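How do you show a robot what to do?

If you wanted to teach a friend to fold a tea towel, you would probably pick one up and fold it while your friend watched. You wouldn't write down how many millimetres to move each finger. Robots can be taught by showing as well, and there is more than one way to do it.

Writing it all out

For a long time, most robots were given their jobs as a list of exact instructions. Move the arm left. Stop. Close the gripper. Lift. That works well in a factory, where every part turns up in the same place each time. It works badly in a kitchen. A mug might be on its side, or behind the cereal, or have a handle pointing the wrong way. You can't write a list long enough to cover every mug in every kitchen.

Moving the arm yourself

One way to show a robot a task is to take hold of its arm and guide it. The motors go slack enough for a person to push the arm about, and the robot records where each joint goes. Afterwards it can play the same movement back. Try it with a partner: one of you goes floppy and shuts your eyes while the other moves your hand to pick up a pencil. Then see if you can do it again on your own.

Driving it from a distance

Another way is remote control. The person holds a controller, or a small copy of the robot's arm, and the real arm follows. At the Visdale workshop the learners practise on an arm called Indik. They sit 2 metres away and use it to put socks in a box. Most people find it hard to begin with. You can't feel the sock, so you have to go by what you see, and it is easy to squeeze too early and come up with nothing.

Using the hand without the robot

The third way leaves the arm out. A person holds a gripper, the part a robot uses in place of a hand, and does the job with that. The gripper has two finger pads that close on things. A camera on it records what is in front of the fingers, and the computer works out from the recording how the gripper moved and when it opened and shut. Because there is no heavy arm to bring along, you can do this in all sorts of rooms.

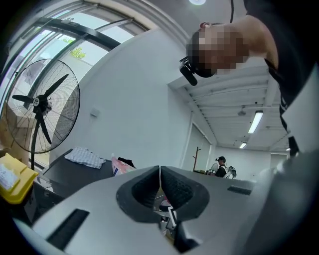 Đoàn says the hardest part is remembering to go slowly. "I kept doing it at my normal speed, and then when I looked back at the recording the fingers had closed before I got to the thing I wanted. Now I count to myself while I reach."

Going slowly is good advice for all three ways. So is doing the job properly from start to finish. If you drop something and pick it up again, the recording has the drop in it too. Sometimes that is useful, as the robot needs to see how to put a mistake right. Sometimes the teacher just throws that recording away and has another go.

How many times?

A person might need to see a towel folded once or twice. A robot usually needs far more. For the towel lesson in the Prakine project, the learners made 200 recordings. They used 4 different towels and put them down in a different place each time. If they had used one towel in one spot, the robot might have learned to fold that towel in that spot and been stuck with any other.

It took 120 minutes to make them all, with a break in the middle for squash.

What happens to the recordings?

The recordings go into a computer program that looks for patterns. It compares what the camera saw with what the gripper did next. When the edge of a towel was between the fingers, the fingers closed. When the towel was over the table, they opened. After going through all the recordings many times, the program can make a guess about what to do with a towel it hasn't met before. The guess may be wrong. Then people make more recordings and the program tries again.

Words to know

Gripper: the part of a robot that takes hold of things.
Joint: a place where a robot's arm bends or turns, like your elbow.
Demonstration: one go at showing the robot a task.
Teleoperation: driving a robot from somewhere else.

Something to try at home

Put two wooden spoons in one hand and use them like finger pads to pick up a sock, a grape and a sheet of paper. Which one needs the gentlest squeeze? Write down what you did for each, then give your notes to someone else and see if they can do it from the notes alone.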